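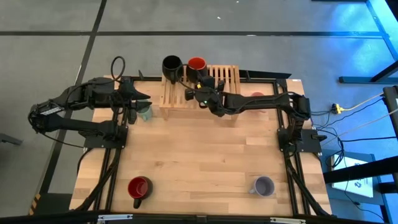

Page last changed: Saturday, 4:15 p.m.

Good news for anyone on the Padgate side of town who has been driving to the mall for a decent cup of coffee. Ortuño is opening a second shop in the old shoe repair place on the corner, and the doors open in November! I stopped by this morning with my usual pile of questions and got a look inside before the paper comes off the windows.

If you've been to the first Ortuño (the little one by the bus station, where you end up sharing a table with strangers) you know the menu already. Drip coffee, a few espresso drinks, egg sandwiches until 11, and those almond rolls that are gone by the time I get out of bed. Padgate gets all of it plus soup at lunch, and I'm told the soup will change every day. I asked for tomato on Mondays. They wrote it down, so we'll see.

The new room seats 40, and there's a back door out to a small patio that should be nice once spring comes around. Parking is the sore spot. There are four spaces out front and the lot across the street belongs to the dentist, who does tow, as I learned the hard way a couple of years ago. The 77 bus stops right outside, though, and there will be a bike rack if the city signs off on it.

My favorite part is the mug shelf. Regulars can bring in a mug from home and leave it there, and you get a quarter off every time you use it. The first shop has been doing this since spring and rang up 2,948 coffees in people's own mugs over the summer, and that's a lot of paper cups that never got used. The Padgate shelf has room for 100, first come, first served. Names go on masking tape on the bottom. I already know which one I'm bringing (it has a chip in the handle and my family would love to see it leave the house).

Beans will still come from Otside, same as at the first shop, and bags will be for sale at the counter. The big noisy grinder is a secondhand Brurkamex that was still sitting in its crate when I was there, so I can't tell you yet just how noisy.

Hours will be 6:30 to 4 on weekdays and 7:30 to 3 on weekends. They're also still looking for two people to work the early shift, no experience needed. Stop by the bus station shop and ask for a form at the register. Mug sign-ups are on the clipboard next to it, and there were already a few names on there when I left.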